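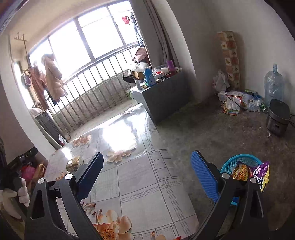
Photo: Zindport Workshop Notes

Testing Hand-Held Grippers at Home: Tips for People With a Table and Some Patience

Updated Oct 31, 2021

I have been comparing two hand-held grippers since March, a Nilon and a Stanivitz, both of the two-finger kind with a camera looking down over the pads. The makers' sheets will tell you about stroke and grip force. They are quiet on the subject of tablecloths, so let's start there.

Mind the shine. A glossy table cover wipes clean in seconds and throws window light straight back into the lens. With a balcony behind the far end of the table, half the top can go white while the near end looks perfect. Turn the work so the window is at your side, or pull the curtain. If neither is possible, work at the near end and call it a method.

Printed flowers are harder on software than on people. My first tracking program was very fond of a large orange bloom and followed it with real devotion. Use a plain sheet for the first runs and bring the flowers back once you trust your numbers. A setup that only works on a plain sheet has never met a kitchen, so do bring them back.

Pads in two shades of blue are handy. You can tell left from right in a clip without thinking, even if you've been holding the thing at an angle all afternoon. If your pads match, put a dot of nail polish on the back of one. Keep it off the gripping face, where it will peel and go into your results.

Start with flat packs. A small printed pack lying flat is a ruder test than any bottle. The Nilon got it up in 11 tries out of 24, the Stanivitz in 13. I would not buy a gripper on the strength of those two tries. Sliding the pack to the table edge first helped both of them, as it helps me with playing cards.

Then go to the snack bags. Half-full is worst. Mark the spot where you put the bag down, with tape, or you will be comparing your own carelessness.

Wipe the pads every six runs. Damp cloth, no detergent – soap film cost me an evening and most of my good opinion of the Stanivitz.

Check the pivots before each session. Open and close the fingers slowly and watch whether both sides move together. If one lags, stop and look for crumbs.

Camera settings: lock the exposure. Auto will chase every bright patch as you swing toward the window. The Niazi controller has the lock two menus down, under a heading I can only describe as optimistic.

Leave the room as it is. I tidied up before my first comparison and had lovely footage of nothing anyone owns. Shelves with bottles on them, bags, laundry, a basket on the floor: that's the job. Only move what you might trip over, and tape down loose cords.

Spare pads are sold in pairs. Order two.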